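Odlow Guest House, Trunadgate
Room and linen inspection, upper floor
Date of inspection: October 9, 2025
Inspected by: Jirayu Hemmin
Copy to: Rowena Evangelista (housekeeping), Eduardo Salazar (maintenance)

How to read the list: OK means no action. C means OK with comment. X means it must be repaired or changed before the next guest. Items from the June list that are still open have the word OPEN behind them.

Room 6

1. Door closes by itself and latches: C
The door closes, but the last few centimeters are slow. I pushed it three times and one time it did not latch. Eduardo, please adjust the closer.

2. Escape plan on inside of door, readable: OK

3. Smoke alarm, test button: OK
Loud enough to hear in the corridor with the door closed.

4. Window opens fully, handle tight: X, OPEN
The handle is still loose. It was written in June and the screw was ordered at that time. I tightened it by hand but it will not stay.

5. Way from bed to door free: C
One suitcase stand was in the way. I moved it beside the wardrobe. Please keep it there also after cleaning.

6. Heater, nothing on it or against it: OK
The distance to the curtain is 15 cm. Please do not use the longer curtains from the storage in this room.

7. Bedside lamp, cable and plug: X
The cable has a crack near the plug. I took the lamp out of the room and put a paper on it, "do not use". The replacement should not be more than the one in Room 4, the shade becomes too hot with a strong bulb.

8. Extension cord: OK
One cord only, marked 2,000 W. No second cord is plugged into it.

Linen and folding place

9. Bed sheet clean, no holes, no loose elastic: OK
The olive sheet is a good one for folding work because small white threads are easy to see on it.

10. Bed surface used for folding is free from pins, scissors, and hot iron: OK
The iron belongs on its metal plate in the linen room. I write this every time and I will continue to write it.

11. Shirts laid flat before folding, hem checked for open seams: C
The body of the shirt should be smoothed from the collar down to the hem, then the two ends of the hem are pulled apart so that the seam can be checked. When the hem stays rolled, it is easy to miss an open seam or a forgotten pin.

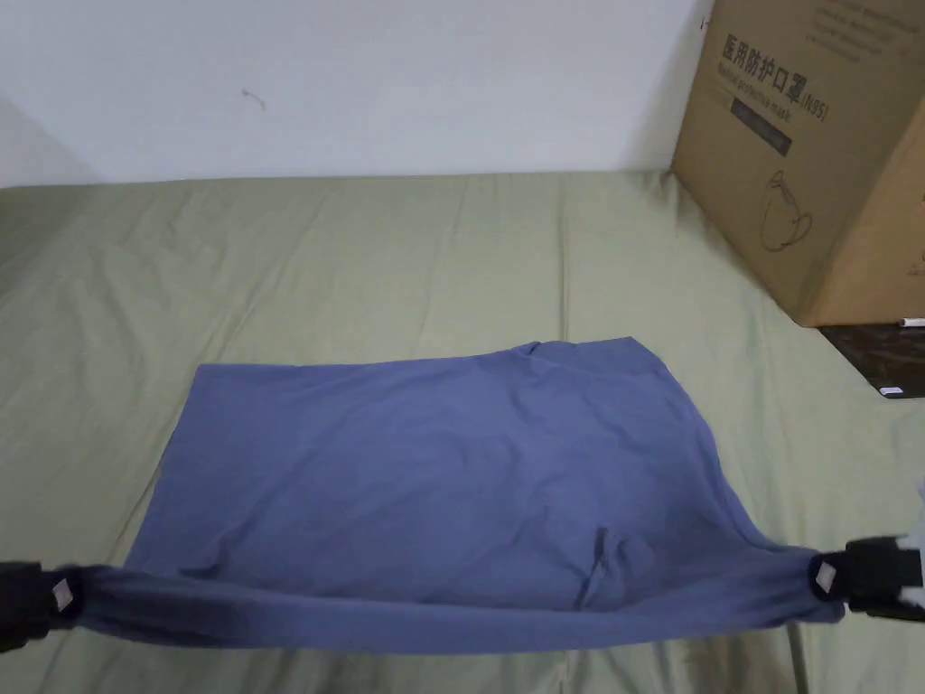
Item 11. Blue-gray garment on the olive sheet, hem pulled tight but still rolled. Small fold above the hem on the right, to be smoothed out.

Comment to item 11: Remedios Malabanan asked me if the small creases must also be ironed. No. Light wrinkles in a work shirt are not a fault on this list. A fold which is pressed into the shirt is a fault, and it should be opened before the shirt goes on the pile.

12. Cartons stored behind or beside the bed: C
Cartons may stand against the wall for a short time. They must not be near the heater and not in front of a socket. Flatten them when they are empty and bring them down the same day.

13. Finished piles not higher than the shelf edge: X
The pile in the linen room was leaning. I made two piles from it. The shelf label says 700 mm between the boards, please do not press more shirts in than this space allows.

Linen room

14. Light switch and cover: OK

15. Step stool, rubber feet complete: X
One foot is missing. The stool is from Skarside and they sell the feet separately. Until then use the stool from the kitchen.

16. Detergent in original bottles, caps closed: C
Closed, but one bottle of Villanueva softener stood on the top shelf. Heavy bottles belong on the bottom shelf.

17. Floor dry, no lint behind the dryer: C
Dry. There was a little lint behind the dryer, I removed it with the hand brush.

Open points

Items 4 and 15: Eduardo.
Item 7: Eduardo, before the room is given out again.
Item 13: Rowena. The next delivery should be divided on both shelves.
Item 1: Eduardo, can be done together with the window.

Edeltraud Bühler asked that the signed copy hangs in the linen room and not in the office. I put it on the inside of the door, under the laundry times.

Signed: J. Hemmin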